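Wednesday, September 28, 2022
Hunen canal project, estimation notes

Picking up from the bandwidth problem. Shahram reran the distance calculation overnight with the corrected canal line and the old distances were wrong for most of the eastern parishes. The error came from the projection. The Stiner map sheets were georeferenced in one zone and the parish centroids in the neighboring one, and the script joined them without complaint. Anything in the shared folder with "dist_old" in the name should be treated as dead. I have not deleted it, so that we can show the difference if a referee asks.

Sample after the fix: 91 parishes. A few that used to be inside the band have dropped out and a few have come in. The list of changes is in the log file. Bilirbridge stays in but is flagged as a terminal town. Tianyou wants it excluded from the main table. My preference is to keep it and report the estimate without it in the appendix. Not settled.

Main specification, written out again so we all use the same one:

Outcome: years of schooling of household head, present-day survey.
Treatment: parish centroid on the canal side of the toll boundary.
Controls: elevation, slope, soil class, distance to coast, distance to nearest pre-canal market.
Segment fixed effects: yes.
Standard errors: clustered by parish, with the spatial version beside them.

The schooling coefficient is smaller with the corrected distances and keeps its sign. The spatial standard errors are wider than the clustered ones, as before. The gap between men and women that showed up in the February draft is still there for the older cohorts. For the younger cohorts I can't distinguish it from zero. The February text says the gap "persists to the present." That sentence has to go.

Placebo: moved the toll boundary sideways in both directions and drew 200 false lines. The true estimate sits in the tail of the distribution but not as far out as it did with the bad distances. Seed is saved in the header of the placebo script. Xiaoyan pointed out that some of the false lines cross the river, where there is no one living on one side, and those draws are close to meaningless. Need a rule for dropping them that does not depend on the result. Suggestion: require a minimum number of parishes on each side, fixed before rerunning.

Pre-canal balance. Elevation and soil are fine. Distance to pre-canal market is not balanced in segment 2, which is the segment where the engineers followed the existing cart road. This is the real identification problem in the paper and we have been soft about it. Options: drop the segment, or instrument with the route in the first survey plan. The plan route is digitized already but only as far as the lock. Aiguo thinks the rest can be read off the toll ledger, where the entries give the distance between collection points. He will try one stretch by hand before we commit any time to it.
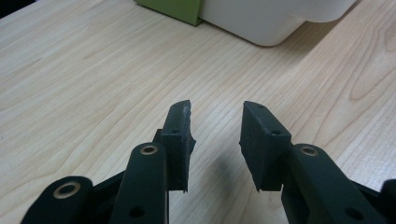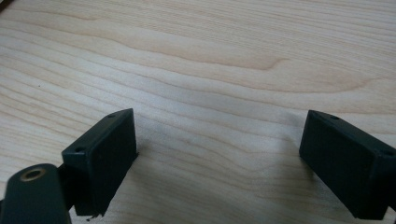

Tabletop, two views. Gripper with jaws open in the first, wood grain in the second.

Toll ledger transcription. Tzu-hsuan checked a random draw of 200 lines against the scans. Most disagreements are in the cargo column, where "meal" and "malt" are written almost the same way by one of the clerks. Tonnage and toll paid are clean enough to use. Cargo by type should be collapsed to grain / non-grain for now, which removes the meal and malt issue entirely. The coal entries are spelled several ways but map to one code.

There is also a run of pages where the toll paid is a constant share of tonnage, to the penny. Either the clerk was copying a formula down the page or there was a flat rate in that season. Check the rate notices in the Yao collection before using those pages in the trade-volume figure. They do not enter the schooling regressions at all.

Migration. This is still the weakest part. The survey asks for parish of birth, but the variable is coded to current boundaries, and several parishes were merged after the canal closed. Wrote a crosswalk for the simple mergers. Splits are harder – a household born in a parish later divided in two can't be assigned to a side of the boundary. Assigned them by population share for now and stored the alternative (drop them) under a separate flag. Estimates on the stayers-only sample are noisier, same direction. I would not write more than one sentence about them.

Code housekeeping:
The build now runs from raw to tables in one pass, except for the map figures, which still need to be exported by hand.
Renamed the treatment variable from "side" to "canal_side" everywhere. If something breaks, look there first.
Projection is now asserted at the top of every script that reads a shapefile – it stops if the zones differ.

To do:
Shahram: rerun the bandwidth plot on the new distances, same axis limits as the old one.
Xiaoyan: write down the placebo rule and circulate it before the rerun.
Aiguo: one stretch of plan route from the ledger.
Tzu-hsuan: rate notices, Yao collection.
Tianyou and me: terminal town question, cohort text in section 5.

Left running: spatial standard errors with the longer cutoff. Output goes to the scratch drive, not the shared folder.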